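Foro Taller y Cuadro Eléctrico > Orden, almacén y recuperación de material
Tema: Pulsadores desmontados, ¿cómo los ordenáis vosotros?
Respuestas: 9 | Visitas: 1.941

gisela_baumgart
Mensajes: 1.167

Buenas a todos, y perdonad de antemano el tocho, que ya sabéis los de siempre que yo no sé escribir corto.

Estoy con el material que salió de la botonera del Lunus, que por fin le hemos cambiado el frontal entero, y me he empeñado en no hacer lo que hice en febrero con el cuadro viejo, que fue echarlo todo a una caja de zapatos y encontrármelo meses después hecho un revoltijo, con las cámaras de contactos por un lado, los cabezales por otro y un montón de tuercas de plástico que ya no sabía de qué pulsador eran. Me pasé una tarde entera probando roscas, y todavía me quedan tres que no casan con nada.

Esta vez he querido ir con método. Bandeja azul de plástico a la izquierda para lo que está por mirar, bandeja de acero a la derecha para lo que ya está repasado. La mesa es blanca y se ve todo estupendamente, hasta la pieza más tonta. Hay pulsador verde, pulsador rojo, un módulo gris con su etiquetita... vamos, lo que sale de cualquier botonera de cierta edad.

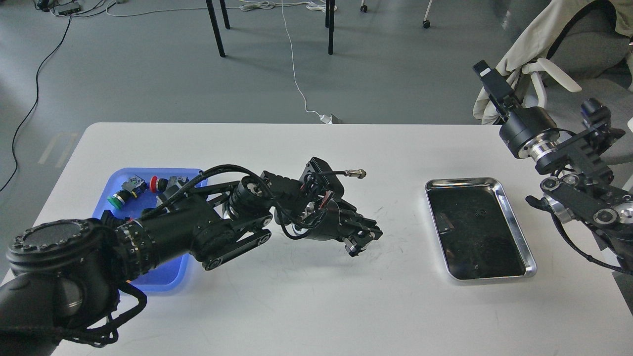

Trullitz, 5 de agosto de 2022

La duda es de criterio, que es donde siempre me atasco. ¿Vosotros guardáis el pulsador montado, con su cámara de contactos puesta y su tuerca apretada, o lo desmontáis del todo y hacéis cajoncitos por tipo de pieza? Yo me inclino por lo segundo, que queda precioso en el cajón, pero mi compañero de taller (hola, Jelle, sé que lees esto) me dice que estoy loca y que luego no hay quien lo monte con prisas.

También me gustaría saber si alguien usa acero para este tipo de cosas. La bandeja metálica me encanta, se limpia con un trapo y listo, pero el fondo es oscuro y ya tiene sus rayitas, y me pregunto si para piezas negras no será mala idea.

Un abrazo y gracias por la paciencia.

------

Jelle Van Hecke
Mensajes: 22

Hola, soy el compañero. Leo esto, sí.

No he dicho que estés loca, he dicho que un pulsador desmontado ya no es un pulsador, es un puzle. Cuando a las siete de la tarde te llaman de Sakthorpe con una máquina parada y te piden un verde con contacto abierto, quieres meter la mano en el cajón y sacarlo entero. Para mí: montado, comprobado con el tester y a la bolsa con cierre. Y el que no pase la prueba, a la caja de despiece, que para eso está.

------

rosca_fina

Bienvenido al hilo, Jelle, ya era hora de ponerle voz al personaje después de tanto oír hablar de ti.

Yo en esto estoy con Gisela, aunque con un matiz. Separo el cabezal de la cámara de contactos y la tuerca se queda SIEMPRE roscada en su cabezal. Siempre. La tuerca suelta es una desgracia esperando a pasar, se va rodando, se mete debajo de un zócalo, aparece en primavera. En mi taller tengo un bote con huérfanas y el bote es grande, no os digo más.

Lo del cajón por tipos tiene una ventaja enorme y es que ves enseguida lo que te falta. Si los guardas montados crees que tienes muchos, y a lo mejor tienes muchos rojos y ningún bloque bueno.

------

gisela_baumgart
Mensajes: 1.167

Ay, lo de las tuercas, qué razón llevas. Mirad dónde me ha ido a parar una anilla, en tierra de nadie, ni en el azul ni en el acero, ella sola sobre el blanco. Y gracias que la mesa es clara, que en el banco viejo de madera me habría despedido de ella.
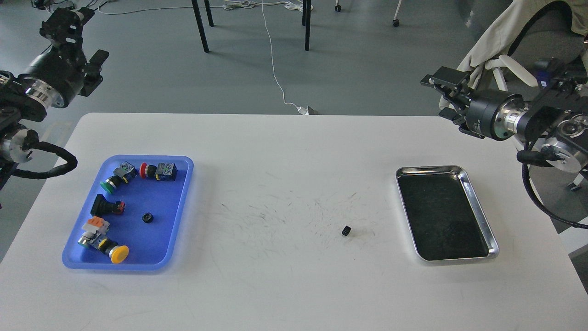 La anilla negra entre las dos bandejas; el verde, a la izquierda, con su bloque gris y blanco todavía puesto.

Jelle, cielo, lo de Sakthorpe ocurrió una vez y además no era un verde, era un selector. Pero te compro la parte de probarlos antes de guardarlos. Eso sí que lo tengo que hacer, que en la caja de zapatos había de todo y la mitad estaba para tirar.

Una pregunta para rosca_fina: si separas cabezal y bloque, ¿los marcas de alguna manera para saber que eran pareja? A mí me da no sé qué divorciarlos.

------

rosca_fina

No los marco, si son del mismo modelo se entienden con cualquiera. Otra cosa es que mezcles fabricantes, ahí ya te digo que no, que unos encajan por bayoneta y otros por palanquita y hay adaptadores que parecen iguales y no lo son. Con mezcla de marcas, bolsa aparte para cada una y el nombre en la bolsa con rotulador gordo.

------

electro_paco57

Buenas tardes. Llevo muchos años en esto y voy a llevar un poco la contraria, con todo el cariño del mundo.

Guardar pulsadores usados tiene sentido cuando son buenos y cuando vas a usarlos en cosas tuyas, un cuadro de pruebas, una maqueta, la puerta del garaje si me apuras. Pero las setas, y lo digo muy en serio, yo no las reutilizo nunca para una parada de emergencia. Una seta de segunda mano puede haber recibido golpes que no se ven, y el contacto puede estar quemado por dentro aunque el tester pite tan contento. Valen poco para lo que protegen. Lo demás, adelante.

Y ya que se pregunta por el acero: a mí no me gusta. Hace ruido, resbala, y con el fondo oscuro no distingues una tuerca negra ni con las gafas de cerca. Yo uso bandejas de plástico claras, de las que venden para verduras.

------

Jelle Van Hecke
Mensajes: 22

De acuerdo en lo de las setas. Las nuestras van a la mesa de formación, para que los aprendices las monten y las desmonten hasta aburrirse, y no salen de allí.

En lo del acero no estoy de acuerdo. El plástico se carga de polvo y de limaduras y al cabo de unos meses está asqueroso. El acero lo pasas con alcohol y queda como el primer día. El ruido me da igual, prefiero oír cuándo se me cae algo.

------

manoli_bornes

Me meto donde no me llaman, que yo vengo más del mundo del mantenimiento de edificios, pero este hilo me está dando la vida jajaja. Tengo una pregunta de novata total. Gisela, ¿qué más tienes en la bandeja azul? Lo digo por hacerme una idea de qué categorías te harían falta, que lo mismo estamos discutiendo de cajones y con una caja de anzuelos de las de pesca te apañas. Yo ahí guardo las clemas, los punteros y las bridas pequeñas, y me cabe en el maletero con la escalera y todo. La compré en una liquidación y es de lo mejor que he comprado en mi vida, y mira que he comprado tonterías.

------

gisela_baumgart
Mensajes: 1.167

Manoli, de novata nada, que la pregunta es buenísima y me ha obligado a pensar en categorías de verdad en vez de ir tirando a ojo. Hay más colores de los que yo recordaba! Aparte del verde y la seta roja tengo una seta amarilla con el cuerpo gris, que es mi favorita (ya sé que no se puede tener favoritas), una pieza con la parte de arriba naranja y el cuerpo blanco y gris que todavía no tengo claro dónde meter, el módulo gris de la etiqueta dorada y las anillas negras, que no hay manera de que se estén quietas en un rincón. 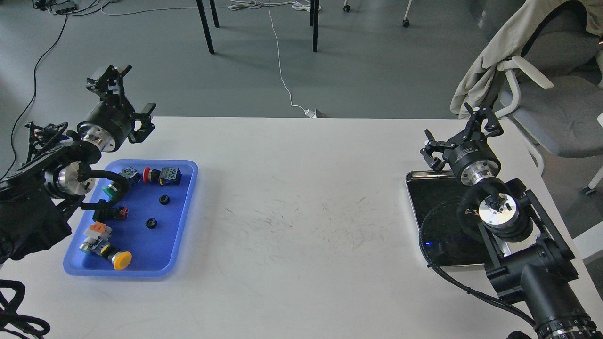
Reparto provisional de cajones (se admiten broncas)

1. Cabezales rasantes, por color. El verde va aquí, con su tuerca puesta, como dice rosca_fina, que me ha convencido.

2. Setas. Cajón propio, con cinta roja cruzada y la palabra PRÁCTICAS bien grande, como dice electro_paco57. La roja y la amarilla de momento juntas.

3. Bloques de contacto. Probados de uno en uno y con un puntito de pintura en el lateral cuando pasan. Los que no pasan, fuera, sin ponerme sentimental.

4. Módulos y cuerpos con etiqueta. La etiqueta no se toca ni se limpia con alcohol, que en febrero me cargué una y me quedé sin referencia.

5. Anillas y tuercas sin dueño. Bote con tapa, y el bote DENTRO del cajón.

6. Cosas por identificar. Aquí se va el naranja hasta que alguien me ilumine.

Jelle, para que veas que te quiero: voy a dejar aparte 5 completos, montados y probados, en bolsas con cierre, junto a la puerta. Si llaman con prisas, coges de ahí y me dejas los cajones en paz.

------

Jelle Van Hecke
Mensajes: 22

Acepto. Pero las bolsas las etiqueto yo, que tu letra no la entiende ni la farmacéutica.

------

rosca_fina

Muy bien el reparto. Solo cambiaría una cosa: en el punto 1 yo separaría también por diámetro. La mayoría de lo que sale de botoneras es de 22, pero siempre se cuela alguno de los grandes, de los de 30, y luego vas al taladro en la chapa con la medida equivocada. A mí me pasó con una puerta ya pintada y tuve que poner un tapón ciego que todavía está ahí, mirándome.

Sobre el naranja, sin ver la referencia no me mojo. Si es luminoso tendrá bornes para la lámpara y saldrás de dudas en cuanto le des la vuelta. Si no, sube los números que traiga en el cuerpo y lo buscamos entre todos.

------

electro_paco57

La roja y la amarilla juntas no, Gisela, por favor. Cada una en su bolsita dentro del cajón, que un día viene alguien con prisa y se lleva la que no es. Y lo del puntito de pintura está bien pensado, pero pon también la fecha de la prueba, que un bloque que daba bien hace cuatro años vete tú a saber hoy.

Por lo demás, me quito el sombrero. Ya me gustaría que mis chicos dejaran la mesa la mitad de ordenada.

------

gisela_baumgart
Mensajes: 1.167

Apuntado todo: diámetro en el cajón 1, bolsitas separadas para las setas y fecha en los bloques. Mañana le doy la vuelta al naranja y os pongo lo que traiga escrito, si es que trae algo.

Manoli, pásame por privado dónde compraste lo de los anzuelos, anda, que para las tuercas igual me hace mejor papel que el bote.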